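[Lutine-list] Re: transparent objects, grasp point labels
List home | Threads | Authors | Next in thread | Search

From: Mahsa Dehghan
To: lutine-list
Subject: Re: [Lutine-list] transparent objects, grasp point labels

Quick one between meetings, sorry for the fragments.

Mitiku Jemal wrote:
> We reran the Flarow baseline on the clear-object split and the
> gap is still there. Opaque objects fine, clear bottles and cups
> well behind. My guess is depth, we fill the holes with whatever
> is behind the bottle and the policy aims at the desk. Did you
> drop depth completely in the August set or just mask it? Also,
> how many demos before it stopped getting worse? And are you
> still cropping to the center of the fisheye?

Dropped it completely. Masking was worse, the mask edge turned into a feature and the policy went for the mask edge. RGB only now, wrist view only, no second camera.

Demos: 1,609 total after cleaning, all hand-held gripper, no teleop. Clear bottles are a small part of that. With 30 bottle demos it was useless, basically pushed them over. At 80 it started closing in the right place. Didn't try more, ran out of time on the Noston machine.

Cropping: no, stopped. This is the thing I'd change first on your side. We used to crop to the middle and rectify, and it threw away the fingers and most of the room. With the full curved view the fingers are always in the same spot at the bottom and the policy seems to use them as a ruler. Can't prove that. Feyisa split went up when we put the full view back and nothing else changed, same seeds, same number of steps. I'd call that decent evidence but it's 4 seeds so don't quote me.

Other things, in no order:

- Label the grasp on the frame where the fingers stop moving, not the frame where the object starts moving. With clear plastic the labelers can't agree on the second one. We lost a week to this.

- Low grasps on bottles. Grabbing at the base leaves the neck and cap out in the open and those are the parts with an edge you can see. Our mid-height grasps had the label area hidden behind the fingers and teh loss on those was all over the place.

- Leave the clutter in. Cables, paper, cups on their side, shopping bags, whatever is on the desk. The tidy-desk subset trained nicely and then fell apart at anyone else's desk. I know the draft says the opposite, that paragraph is old and I need to fix it.

- Color jitter: go easy. Strong jitter kills the faint tint on a clear bottle and there isn't much else to go on.

- Nearly empty vs full bottles: keep them as separate tags if you can. We didn't, and now I can't tell you which one is failing.

What I don't have yet is anything on glass. Plastic only. If your side has glass demos I'd like even a few, any format, I'll convert.

Will push the new split file tonight once the checksum job finishes. The old one has a duplicated episode in val, please don't report numbers on it. If you already did, rerun before you send the table round.

Typical bottle demo from the set below, full view, no crop, so you can check your loader gives the same thing. Last time yours came out flipped left to right, stairs should be on the left and the desk on the right.

More later, have to run.

Mahsa
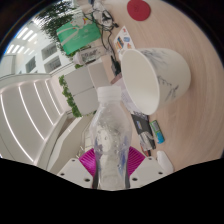 This page last modified: August, 16:42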